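Ekdale Neighbors Board
Search this board Go
Home and Yard > Community garage sale: what are we charging for furniture?
Posted in November by tang_street_mom

Okay, so the Ekdale indoor sale is coming up again and I want to talk prices before I drag everything over there. Last year I put a dining set out at 145 dollars, which I thought was more than fair (solid chairs, one tiny scratch), and it sat there all morning while people walked right by it to dig through the two dollar box of extension cords. I ended up letting it go for 60 to a guy who then complained about the chairs. So what is everybody doing? Do you price high and haggle, or put the real number on and stick to it?

Re: what are we charging for furniture?
Posted by brondum_Th

Real number, written big, and don't budge until noon. I grew up going to flea markets with my father and he could never stand the dance. People who want the thing will pay for the thing. After noon you can be as soft as you like.
– Þröstur Brøndum (yes, that's how you spell it, I've seen the sign-up sheet)

Re: what are we charging for furniture?
Posted by gravyboat77

Disagree with Þröstur, sorry! Haggling is half the fun and you lose all those shoppers if you stand there like a bank teller. I put 20 percent on everything and let them talk me down, and everyone walks off happy. I sold a sleeper sofa that way that I would've PAID somebody to take.

Re: what are we charging for furniture?
Posted by brondum_Th

You got lucky with the sofa. Half the people at that sale won't even ask. They see 20 percent too much and keep walking, and you never find out.

Re: what are we charging for furniture?
Posted by tang_street_mom

Well, that's sort of what I think happened with my dining set. I don't love haggling, I get all red and then I say yes to anything. Also what are people doing about plain stuff? I've got a Flavitz bookcase, a couple of lamps, and a long green table with black legs that I have no clue how to price.

Re: what are we charging for furniture?
Posted by gravyboat77

Lamps always go, put a working bulb in them so people can try the switch. Bookcase, maybe 25? Have you got a picture of the table?

Re: what are we charging for furniture?
Posted by tang_street_mom

Sure, a couple of them:

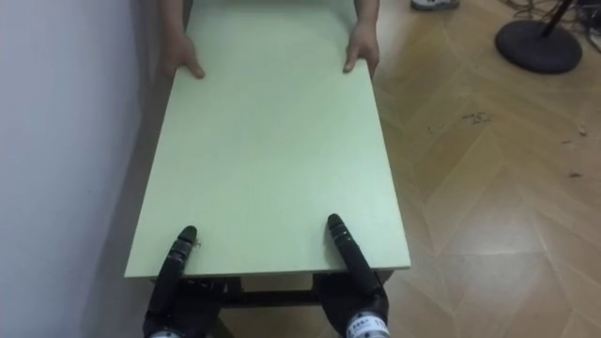
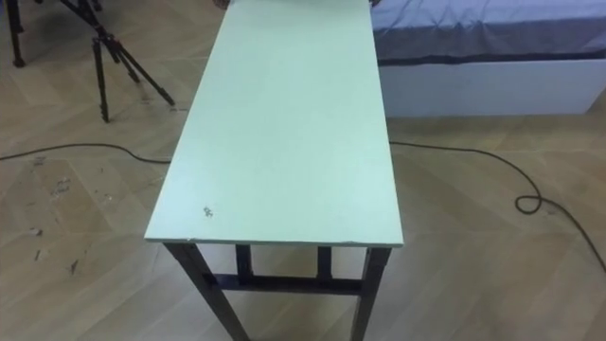

Re: what are we charging for furniture? (table)
Posted by cotatix_fan

Oh I like that color! I'd say 40 and wipe the top down first, there's a dark spot near one end in the second one. Somebody will want it for sewing or for wrapping presents this time of year. Put it by the door if they'll let you, long things are a pain to carry through a crowd.

And on the haggling thing, I'm with gravyboat on small stuff and with Þröstur on furniture. For a dollar mug, who cares. For something that takes two people to load in a truck, I want to know before they start lifting that we've agreed on a price.

Re: what are we charging for furniture?
Posted by brondum_Th

Finally, some sense. I'd go 35 on the table though. 40 is where folks start thinking about it.

Re: what are we charging for furniture?
Posted by old_mill_rd

Can I be the grump for a minute? Prices at this sale have gotten silly. Last year there was a treadmill marked 495. At a GARAGE sale! With no manual! I get that you paid a lot for it, but what you paid has nothing to do with it. If I'm getting up at six I want a bargain.

Re: what are we charging for furniture?
Posted by gravyboat77

Ha, that was my cousin's treadmill. It did not sell.

Re: what are we charging for furniture?
Posted by old_mill_rd

I rest my case.

Re: what are we charging for furniture?
Posted by tang_street_mom

Okay, I'm going with fixed prices on the big things, 35 for the table, 25 for the bookcase, and everybody can haggle me to pieces on the lamps. Does anyone know if we bring our own change this year or if there's a cash box at the front? And what time do they open the side doors for unloading?

Re: what are we charging for furniture?
Posted by cotatix_fan

Bring your own, lots of ones and fives. Side doors were 6:30 last time – get there early, the line of cars goes all the way back to the stop sign.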